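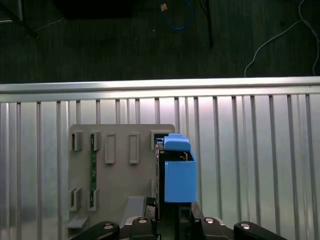

Page last changed: Jan 20, 2019

Category: Set-up Guides / Assembly Cells / Section 2

Section 2. Setting up the plate station and sharing the work

This section covers the Prundala assembly cell when it is used for fitting parts to the gray mounting plate. It is written for the people who work at the cell on a normal shift. Wiring and controller set-up are in Section 1.

Before the cell came in, one person at each bench held the plate, seated every part by hand and checked it. With the cell running, the arm holds the blue housing and brings it to the plate. The operator loads plates, keeps the parts supply filled, deals with stops and makes the final check. Plan your staffing with this in mind. A cell still needs a trained operator, and the operator's day has more checking in it and less pressing and holding.

2.1 Preparing the station

1. Put the cell in HOLD at the operator panel. Wait for the amber light.

2. Wipe the ribbed metal panel where the plate will sit. Use a dry cloth.

3. Place the mounting plate against the panel with the rounded corners at the top. Fasten it and try to move it by hand. It must not shift.

4. Look over the brackets on the plate. A bracket with a chipped or bent slot goes in the red bin together with its plate. Do not swap brackets between plates.

5. Check the green circuit board strip. It runs up and down between two brackets and must be held at both ends.

6. Keep the aluminum rail above the panel clear. Do not lay tools or gloves on it.

7. Leave the work area, close the gate and press RESET.

CAUTION: Do not reach between the gripper fingers and the plate while the green light is on, even if the arm is standing still. The arm may be waiting for a signal.

Note: Plates from the Wyss line and the Restumden line look alike from the front. Read the label on the back before you fasten the plate.

2.2 First run after a changeover

1. Select the job on the panel. Job 200 is the standard plate. Job 370 is the plate with extra brackets.

2. Set the speed to SLOW.

3. Load one blue housing into the pick-up nest, cap end up.

4. Press START and watch from outside the gate.

5. The gripper brings the housing upright to the plate with the cap toward the slot at the upper right. The program pauses here so that you can check the line-up.

6. If the cap is lined up with the slot, press CONTINUE. If it is not, press HOLD and go to 2.4.

7. Run one more housing at SLOW, then set the speed to NORMAL.

Note: The pause in step 5 only happens at SLOW. Operators who want to see the line-up again later in the shift can go back to SLOW at any time. This does not need a supervisor and is not counted as a stop.

2.3 During the shift

The cell keeps its own count of finished plates. Operators no longer fill in the hourly sheet at this station. The shift log is still written by hand, and should say what went wrong and what was done about it - the cell only records that it stopped.

Clean the gripper fingers every 500 cycles. The panel shows a message when this is due. While you are there, check that the round fasteners on the fingers are tight.

Rotate between the cell and the hand benches at each break. People who stay at the cell all day report tired eyes, and people who never leave the benches lose practice with the panel. Keep at least 2 trained operators on every shift so that rotation is possible.

Plates that the cell cannot finish go to the hand bench with a yellow tag. The person at the bench decides whether to finish or scrap the plate. The line lead does not need to sign the tag.

2.4 If the cap does not line up

1. Put the cell in HOLD and wait for the amber light.

2. Open the gate. Support the housing with one hand and press RELEASE on the pendant.

3. Look at the plate first. Most line-up faults come from a plate that was fastened slightly crooked.

4. Look at the housing. The cap has a small raised tab on its upper side. If the tab is damaged, scrap the housing.

5. If plate and housing are both good, run the Zollon alignment routine (Section 4) before loading again.

CAUTION: Do not push the housing into the slot by hand while the gripper is closed on it. This can bend the fingers and throws off the alignment for the rest of the shift.

The job list for Section 2 is reviewed every May. Send changes to the set-up desk before then, with the job number and the step you want changed.

Contact the set-up desk | Copyright Prundala | Back to top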